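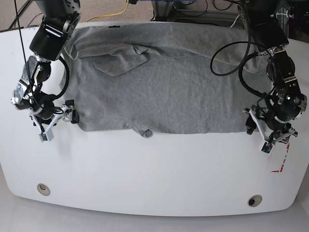
Graues T-Shirt auf weißem Tisch.

Ich falte gern Wäsche. Das sage ich inzwischen auch auf Geburtstagen, und meistens kommt dann jemand in der Küche zu mir und gibt zu, dass es ihm genauso geht. Es wird Zeit für ein Lob des Faltens, und zwar des langsamen, am Tisch, mit viel Platz und ohne Fernseher.

Am Tisch, wohlgemerkt! Jahrelang habe ich auf dem Bett gefaltet, wie meine Mutter, und mich gewundert, warum jedes T-Shirt am Ende aussah wie ein schlecht gefüllter Briefumschlag. Eine Matratze gibt nach. Man streicht den Stoff glatt, die Decke darunter wandert mit, und beim zweiten Ärmel ist der erste schon wieder verrutscht. Auf einer harten, hellen Fläche sieht man dagegen sofort, wo der Saum schief läuft oder eine Ecke sich aufrollt. Und man braucht Raum vor dem Kleidungsstück, eine leere Hälfte, in die man hineinfalten kann. Wer zwischen Brotkorb und Laptop faltet, hat schon verloren.

Mein Nachbar Edvin Skjelbred hält das alles für Zeitverschwendung. Er rollt. Alles, auch Hemden. In seiner Schublade liegen die Sachen wie Zigarren nebeneinander, und ich gebe zu, dass man darin schnell etwas findet. Aber eine Rolle verzeiht zu viel! Der verdrehte Kragen verschwindet einfach in der Mitte, und am Morgen zieht man ihn so an. Wir haben einmal bis fast 2 Uhr nachts darüber gestritten, bei einer Flasche Wein, und keiner ist auch nur einen Zentimeter gewichen.

Über Stoffe wird beim Thema Ordnung viel zu wenig gesprochen. Die Ratgeber kennen nur Formen, Rechtecke vor allem, als wäre ein Leinenhemd dasselbe wie ein Schlafanzug. Dabei entscheidet das Material, wie man zugreift. Weicher, leicht flauschiger hellgrauer Stoff von der Sorte, aus der man Sweatshirts macht, legt sich in breite, ruhige Flächen mit kleinen Knittern dazwischen, und wenn man eine Falte davon fest zwischen die Spitzen klemmt, hängt der Rest ganz gelassen daneben.

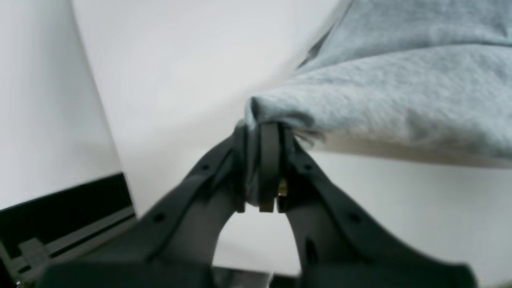

Beim Anfassen lernt man überhaupt das meiste. Ich habe früher mit der ganzen Hand zugepackt, und das Ergebnis war eine Delle im Stoff, die ich hinterher mühsam wieder ausstreichen musste. Kenta Hoshino, mit dem ich zwei Jahre in einer WG gewohnt habe, hat mir das abgewöhnt. Er nahm nur eine schmale Falte, hob sie an und ließ das Gewicht des Stoffs die Arbeit machen. Bei dem hellgrauen, heidig melierten Stoff hier, der so schmal gefasst ist und nach oben hin in glatten Bahnen mit ganz schwachen Knicken fällt, geht mir deshalb das Herz auf. Mehr Griff braucht es nicht.

Natürlich kann man das alles übertreiben. Ich kenne Leute, die mit Schablone falten und ihre Stapel nach Farbverlauf sortieren, und bei denen traue ich mich kaum, nach einem Handtuch zu fragen. So meine ich das nicht. Ein Stapel darf schief sein. Unterhosen falte ich gar nicht, Socken nur paarweise und im Sommer manchmal nicht einmal das. Aber das T-Shirt, dieses gewöhnlichste aller Kleidungsstücke, hat die 3 Handgriffe verdient: Seite, Seite, hoch. Dann noch einmal mit dem Handrücken drüber — und das nächste.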